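Zirker Home Notes
Filed under: Cleaning & Care | Dusting

Chenille Dusters: Your Questions, Answered With Varying Degrees of Patience

By Ieva Mockus
2019-10-22 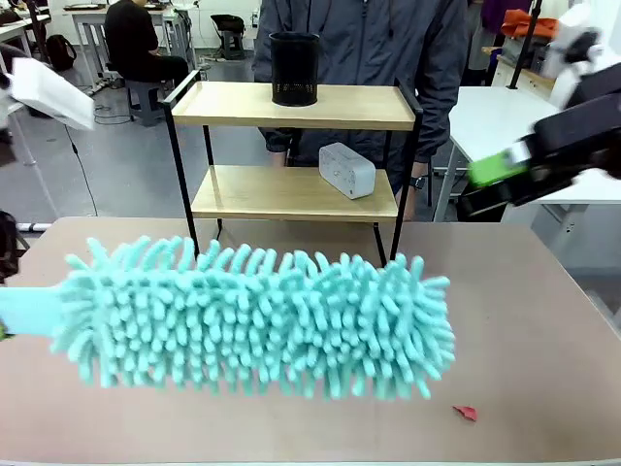
Turquoise chenille duster, with a two-tier shelf behind it waiting its turn.

We get a lot of mail about the shaggy ones. In August it was 288 messages, and a good number of them were the same message. The answers below cover our own Paju duster and, mostly, anybody else's.

What is chenille microfiber, anyway?

Polyester, usually with some polyamide, made into fat little fingers instead of a flat cloth. The fingers get into places a cloth slides over, such as the corner where a shelf board meets its frame. They also make the thing look like a sea creature. We have stopped fighting this.

Do I use it dry or damp?

Dry for ordinary dust. Slightly damp for the gray felt that forms on top of the refrigerator. Slightly damp means you wrung it out and then wrung it out again. If it drips on the way to the shelf, you are mopping.

Do I need a spray?

No. We sell one and you still don't need it. Polish and dusting sprays leave a film on the fibers, and a coated duster mostly moves dust to a new address.

Top to bottom or bottom to top?

Top to bottom. People write in to argue about this. Whatever you miss on the upper shelf lands on the lower one, so do the lower one second and the tabletop last.

Do I have to take everything off the shelf first?

You should. You won't. A fair compromise is to lift light things and go around heavy ones, then do it properly once a month. On a small desktop shelf it takes less time to clear the boards than it does to steer a duster this fat between objects. If the shelf has a raised rail, run the duster along the inside of it too – that's where the crumbs retire.

How do I dust a mesh pen cup?

Empty it. Brush the outside with the duster, turning the cup as you go, then push a corner of the head inside. If the mesh is clogged with something that used to be eraser, wash the cup in the sink with dish soap and dry it right away so the metal doesn't spot. The duster can't help you there, and neither can we.

Will it scratch a wooden shelf?

The tufts won't. Grit caught in the tufts might, and so might the hard end of the handle if you dust the way my brother-in-law parks. Shake the head out before you start and use light pressure. Unfinished wood can snag the fibers, so check for splinters first.

Is it safe on electronics?

Dry, yes, with the device switched off. Keep it out of ports and don't scrub at speaker grilles, because the fibers will push lint in. A soft, dry paintbrush is better for those.

It doesn't pick up scraps of paper. Is it defective?

This is my favorite one. A duster picks up dust. A crumpled bit of paper, a staple or a popcorn kernel is litter, and the correct tool is your hand. Pick those up first or you'll just chase them across the table. One customer returned a Paju over a gum wrapper. We refunded her, and I still think about it.

How do I wash the head?

Take it off the handle if it comes off. Machine wash at 105°F or cooler with a little liquid detergent, no bleach and no fabric softener. Softener coats the fibers and then you get to write to us about why the duster stopped working. Don't wash it with towels unless you want a duster full of towel.

Can it go in the dryer?

Low heat, no dryer sheet. Air drying is kinder but takes most of a day, longer for the thick heads. Hang it somewhere you won't mistake it for a pet.

How long does one last?

Our Paju head is rated for 50 washes. Mine is well past that and has gone a bit flat on one side, like a pillow. When the tufts stay matted after a wash and a good shake, replace the head and keep the handle.

Does the Adley handle fit the Paju head?

Heads made after the change in fitting, yes. Look for part number 352 on the sleeve. Older heads will go on, wobble for a minute and leave.

What about the Grosunura extension pole?

It fits both. It's meant for ceiling fans and the tops of bookcases, and is a poor choice for anything at table height unless you dislike what's on the table.

My question isn't here.

Write to the help desk and put "duster" in the subject line. Please don't mail us the dust.

We use cookies to remember your cart and improve our pages. By continuing to browse you accept our cookie policy.

Related questions
Why does my microfiber cloth smell?
Washing the Adley flat mop
Desk shelves: what to keep on them and what to evict
Caring for baskets, bins and other mesh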